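Senham Tenants' Network questions "surface-safe" claims on household cleaners

SENHAM, 1/9/18 - The Senham Tenants' Network today called on the makers of household cleaning sprays to explain what they mean when they print "safe on all surfaces" on a bottle. The group says the phrase is used freely, tested rarely and paid for by renters when they lose part of a deposit over a dull patch on a counter.

The call follows a survey of 92 renters in the Prikside and Hollenstein neighborhoods. Some 4 in 10 said they had been charged at move-out for marks on a table, counter or shelf. Most of them said they had used an ordinary store-bought spray and had followed the label.

"We keep hearing that these products are gentle," said Urmila Rawat, who runs the network's advice desk. "Gentle compared to what? We wrote to the makers of the sprays our members named and asked for test results. We got two brochures and a coupon."
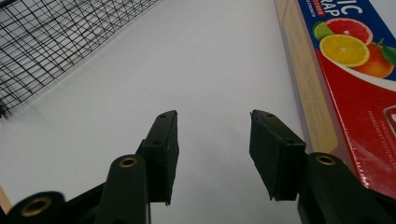

The network does not claim that every spray causes damage, and it says its own survey has limits. People remember a charge better than they remember which bottle was under the sink that year. Landlords also differ in what they call wear and what they call damage, and a mark that passes without comment in one building can cost a tenant a week's pay in another.

Even so, the group doubts that the current labels help anyone decide what to buy. Of the bottles members brought to its last open evening, most told the user to "test on a hidden area first" in small print on the back - the same bottles that said "all surfaces" in large print on the front. Rawat said a renter should be able to tell which of those statements the company stands behind.

Prodedberg, a property management firm with buildings in both neighborhoods, has offered to hand out a list of approved cleaners with each new lease. The network has seen a draft and is not convinced. The draft names products but gives no reason for choosing them, and it does not say that a tenant who sticks to the list will be protected from a charge.

"A list is fine if it binds both sides," said Hemi Henare, a Hollenstein renter who took part in the survey. "If I buy what you tell me to buy and the counter still goes cloudy, I don't want to hear that I must have rubbed too hard."

The network is asking manufacturers to name the materials they tested, say how long the spray was left on, and put any warning on the front of the bottle in type people can read. It wants landlords to note the condition of tables and counters in writing at move-in, and to stop treating faint dulling as damage until there is an agreed way to judge it.
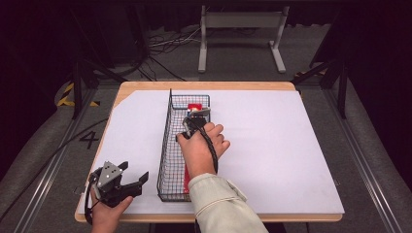 What renters can do now

The advice desk suggests plain dish soap and warm water for everyday cleaning, with a dry cloth afterward. Tenants should keep a dated record of any marks they find on moving in and send the landlord a copy. Anyone who has been charged can bring the paperwork to the advice desk, including the receipt for the cleaner if they still have it.

The network will hold an open meeting in Prikside later in September. Prodedberg has been invited and has not yet said whether it will attend.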